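Keabetswe Ngcobo
@kngcobo_it

Office desktops and dust, a short thread. I look after 65 towers at Bidix and most of the "it got slow" tickets are heat.

1/ Log temperatures before opening anything. Ten minutes idle, ten minutes under load. Write both numbers on the ticket.

2/ Shut down, pull the power cord, hold the power button for a few seconds. Lay the tower on its side, panel off.

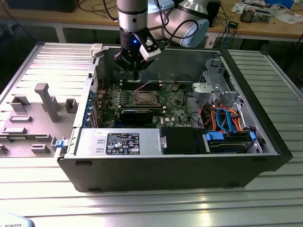
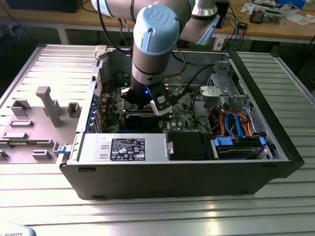
Dell towers, green boards.

3/ Short bursts of air, can upright. Hold the fan blades still with a finger. A fan spun up by compressed air can outrun its bearing.

4/ Front intake first, then the CPU cooler fins, then the power supply from outside. Never open the power supply.

5/ Floor machines clog faster than desk machines. In August I moved 27 of ours onto low stands – fewer callbacks so far, but it's early.

6/ Thermal paste: leave it alone unless the cooler comes off. If it does, clean both faces with alcohol and use a pea-sized dot.

7/ Fan speed is a poor guide. One of ours sat at 3000 rpm all day with clean fins. The cause was a loose sensor plug.

8/ Run the same load test again after closing up. If the load number hasn't moved, dust wasn't the problem and the ticket stays open.

9/ Laptops are a separate thread. Different screws, worse access.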